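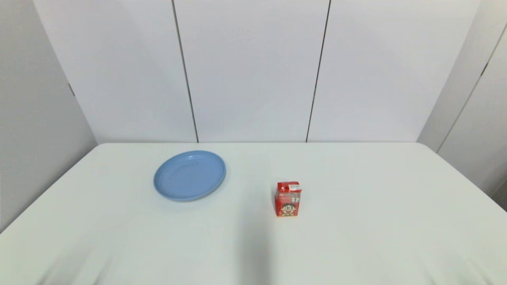 *head cam, carton and plate on the cloth*

Hi all,

Sorry for the slow answer, been at the bench every spare hour and the inbox went to seed. Quoting Keegan below so the new people can follow.

> From: Keegan Lowther
> Subject: [arm-builders] carton pick, where are we
>
> Aroha, couple of things before I buy any more parts.
>
> 1. Are you still on the blue plate as the drop target or did you go back to the tray? My color threshold is tuned for the tray and I don't want to redo it twice.
> 2. Did the Stolurel driver board ever stop resetting when the wrist and fingers move together?
> 3. Killian says the white walls are overkill. I have an old set of closet panels in the garage, would those do?
> 4. How many tries before you call a grip setting good? I've been stopping at ten and I suspect that's lazy.
>
> Also my cables keep snagging. Any ideas welcome.
>
> Keegan

OK in order, more or less.

Plate, yes. Staying with the plate. The tray had a lip that was too tall and I got sick of the fingers clipping it. Blue on white is easy to pick out, and the red carton is about as far from it as you can get, so two thresholds and done. Retune once for the plate and you should be set thru August at least. I'll push my numbers to the shared folder, file is called plate_hsv, ignore the older one with the same name and a 2 on the end. (I know.)

Driver board. Was the supply, not the board. Noeline put a meter on it and the voltage sagged every time the wrist started up. Swapped in the bigger supply from the Hartley kit, moved the finger motors to their own line, no resets since. Check yours under load before you order anything. Don't bother measuring it idle, I did that for a whole evening and learned nothing.

Walls. Closet panels are fine if they're matte. If there's gloss on them, sand or paint. Seams don't matter much, mine show up as dark lines and I just mask everything above the back edge of the table. Shadows matter more. I still get a soft gray one down the front of the cloth and it fools the edge finder if I set the blur too low. Blur first, then threshold. Killian runs his in an open garage with a bike behind the table so he can say what he likes about overkill.

Tries. Ten is not enough, sorry. I do 36 per setting, then 100 on whichever one I like best. Kirsty wants 1,000 and she can come over and press the button herself. Last batch of 36 on the new finger pads gave me 31 good ones. The misses were nearly all the carton twisting on the lift, so next I'm going to close a bit slower and grab a bit lower down.
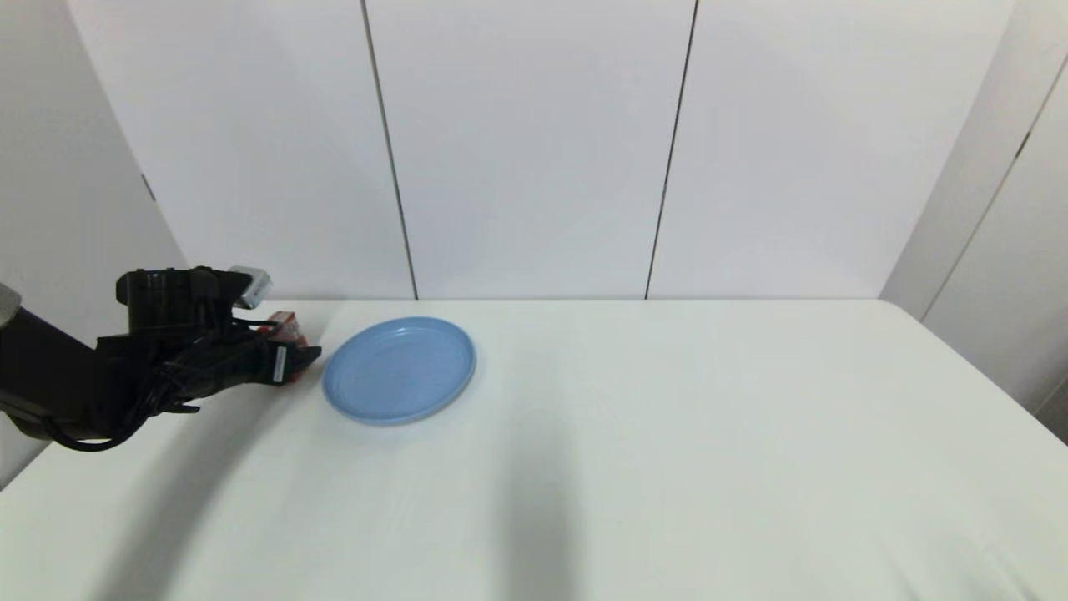 Womuvness, July 13, 2018

Cables then. Mine drape under the forearm in a bundle with slack in it, which looks sloppy but is the only thing that's worked. When I tied them tight the elbow pulled on the connector at full reach and I lost a finger motor mid-run — twice. Leave a loop, tie it at both ends, then run the arm by hand through the whole range with the power off. If it touches the table at any point, shorten it a little and go again.

One thing I haven't solved is the fingers hiding the carton from the head camera. Once it's gripped there's just bits of red showing in the gaps, and my tracker drops it. Right now I cheat and assume it's still there if the motor current stays up. Works ok untill the carton dents and the current falls off. Has anybody tried counting red pixels inside a box around the fingertips instead? Killian you had something like that for the bottle caps, can you dig it out?

Other bits:

- finger pads: old ones went hard, don't reuse them
- homing: do the shoulder BEFORE the wrist or it swings out over the edge of the table
- the Tondach mount holes are a hair too small, drill them out
- camera height goes in the config now, not in the script, so update yours or the reach will be off

Keegan, if you bring your arm by we can put it on my supply and settle the board thing in ten minutes. Text first, the shop door sticks and I can't hear knocking with the compresser on.

Noeline, I still have your meter.

Aroha

--
Aroha Paewai
arm-builders list, reply goes to everybody so watch what you say about Killian's bike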